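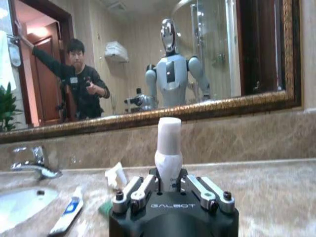 *The counter, mid-sort. Toothbrush still in its packet, white bottle held up.*

Feb 11, 2020

I've been reading about bathroom decluttering again, which I should know better than to do. The latest was a thing called the Drider method, and it wants you to clear every surface round the basin, wipe it down, and put back only what you use before breakfast. The book it comes from is 327 pages long. I got it from the library in Roston and I'm glad I didn't pay for it.

My quarrel is with the idea that a bare counter is a clean one. Ours is beige marble with brown and cream veins running all over it, and the same stone carries on up the wall behind. Stone like that hides everything. Toothpaste, dried soap, the odd hair, you could leave the lot for a week and swear it was part of the pattern. Taking the bottles away doesn't change that. You have to get down level with it and look along the top, and then you wish you hadn't.

Still, I did as I was told, mostly. The spare toothbrush was meant to go in the cupboard. I've done that before, in September, and then bought two more because I'd forgotten it was there. So it stays out until somebody opens it. The little crumpled packet should have gone straight in the bin and I can't defend it.

Bottles are where the book loses me altogether. Drider says to decant everything into matching white containers with no labels. We've got one plain white bottle with a white cap already, and it has a bit of print down near the bottom which you'd need your glasses to find. One of those is fine. Five of them in a row and you're washing your hair with hand cream.

I did try the Kuvon tray last year, the one with the raised feet that is supposed to let the counter dry underneath. It doesn't. It lets the water get underneath and then keeps it there — I lifted mine after a fortnight and found a grey ring that took most of an evening with bicarb and a cloth. (No vinegar on marble, please. I see it recommended all the time and it eats the polish.)

The tap I'll give them. Rubbing the chrome with a dry cloth makes the whole room look better than it deserves, and it takes no time at all. The mirror is another matter. It has a gold frame with carved moulding along the bottom, and the dust sits in every groove. The book says a quick flick with a feather duster. I went at it with an old paintbrush and I was there for 13 minutes, and that was one edge.

The plant stays too. Chapter 5 is against plants near a basin, on grounds I read twice and couldn't follow.

So the counter has fewer things on it than it had, and I expect they'll all be back by the end of the month. If anyone has used the stone soap from Butt, let me know whether it's any good before I spend money on it. The reviews all sound as if the same person wrote them.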